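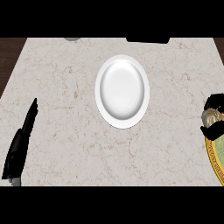 Erst simulieren oder gleich zwei Arme kaufen?

Forum > Automation > Anschaffung und Planung

tellerwaescher_os
Erstellt: 11. Januar 2019

Hallo zusammen,
wir planen bei Ornden eine Zelle zum Eindecken und Abräumen, zwei Arme an einem Tisch. Der eine soll Teller greifen, der andere weiche Teile wie zerknülltes Tuch oder Papier. Im Moment läuft alles nur in der Simulation. Angebot von Flastent liegt vor: 2 Arme mit Greifern, Lieferzeit 90 Tage. Für Greiferfinger und Kleinkram habe ich 3000 Euro extra. Reicht das, oder plant ihr anders?

kabelkanal
Was ist in den 3000 drin? Kamera, Gestell, Not-Halt? Bei uns war das Gestell teurer als beide Greifer zusammen. Lass dir von Flastent die Positionen einzeln ausweisen.

Grauguss77
Ich würde vorerst nur einen Arm bestellen. Ein flacher ovaler Teller auf einer glatten Platte ist schwer genug, da kommt man mit dicken Fingern kaum unter den Rand. Den zweiten Arm kann man nachkaufen.

m_brasus_nutzer
Sehe ich anders. Wer zweiarmig arbeiten will, muss auch zweiarmig testen, sonst wird die Steuerung doppelt gebaut. Wir haben bei Stöckli einzeln bestellt und beim zweiten Arm eine andere Firmware bekommen. Hat uns den ganzen Dezember gekostet.

Grauguss77
Das ist ein Lieferantenproblem, kein Argument für zwei Arme. Firmwarestand in die Bestellung schreiben, fertig.

kabelkanal
Zum Stoff: In der Simulation hält so ein Knäuel oft besser als in echt. Ich würde 30 Prozent vom Zubehörgeld für Ersatzfinger und Beläge zurücklegen.

tellerwaescher_os
Danke. Gestell und Not-Halt stehen im Hauptangebot, Kamera fehlt. Die Brasus-Finger wären schmaler, passen aber laut Datenblatt nur mit Adapter. Ich frage bei Flastent nach, ob sie den zweiten Arm zum gleichen Preis reservieren.

m_brasus_nutzer
Adapter gleich mitbestellen, der war bei uns lange nicht lieferbar.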